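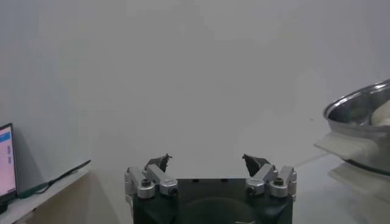

Surely after all this time you've got enough of them, was what somebody wrote back to us after the last newsletter, and could we please get on with the clever part. Fair question! I've been chewing on it ever since, so this month's item from the Elthorpe bench is my attempt at a proper answer.

As of August 27, 2019 we have 1,058 recorded goes in the Grustix set. A go is one complete attempt, from the gripper sitting open to the gripper sitting open again, with everything the wrist camera saw in between and every movement of the joints saved next to it. I drive the arm by hand for all of them (well, nearly all, my colleagues take over when my shoulders give up), and the learning system is later asked to work out what I was doing and have a try itself.

So is that enough? For lifting something out of a bowl, I think we're close. For putting it back down gently, nowhere near. When we sorted through the pile in February we threw out 311 goes, which hurt quite a lot. Most of them weren't failures. They were me being lazy! I'd found one nice approach, in from the left and a bit high, and I'd used it over and over until the system thought that was the only way anyone had ever reached for anything. Turn the bowl's stand a little and it sailed straight past.

Since then I've been working to a list. Every session starts with the arm in a different place, sometimes pointing at nothing much, sometimes already half turned towards the bowl, and I have to find my way from there. I also have to leave my mistakes in, within reason. If I come in too low and have to back off and try again, that stays, as the system needs to see what backing off looks like. What doesn't stay is dithering. I'm a terrible ditherer, and you can hear me muttering on the early recordings (we've turned the microphone off now, thank goodness).

The other change is the Flosivlow software, which we moved over to this summer. It lets me mark a go as good, poor or bin the moment it ends, while I still remember what went wrong, and that has saved me whole afternoons of squinting at playback. It does still lose the last 2 seconds of a recording if I hit stop too quickly, so if you're trying it yourselves, count to three before you touch anything. I've reported it.

Next up is shiny things. Steel bowls are a pain because the reflections shift every time the arm does, and I'd like a good batch with the blinds up, another with them down and a few with the overhead lights off altogether. Bansal have offered us 6 more bowls in different sizes, so that's my September spoken for.

If you're collecting your own examples and have a trick for keeping your starting positions properly mixed up, do write in. Mine is currently a pack of playing cards with arm positions scribbled on them in felt tip, and the ink has started coming off on my hands.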